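Hi Clive,

October update on the Carndale allotment grant, and it's mostly good news! We've spent 31 of the 100 seed vouchers, and the Ashworth beds are dug over and planted with garlic and broad beans. I did get a bit carried away with the garlic (sorry, it was on sale). 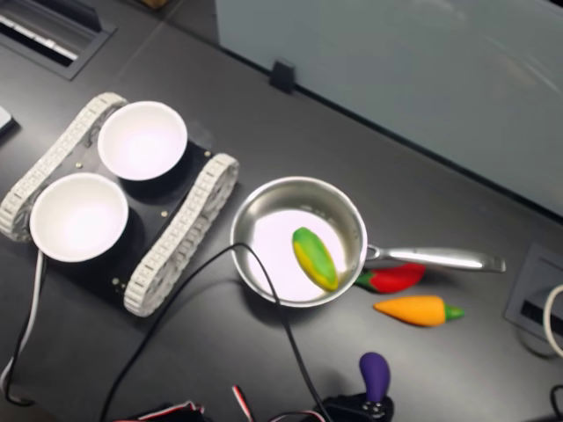

The water tank is the one thing running behind. Plurovby now say it'll ship in 2 weeks, so I've moved $15 from the hose budget to cover the extra fittings. Shout if that's a problem. Next up is the fence, and I'll send you the quotes once I have them all.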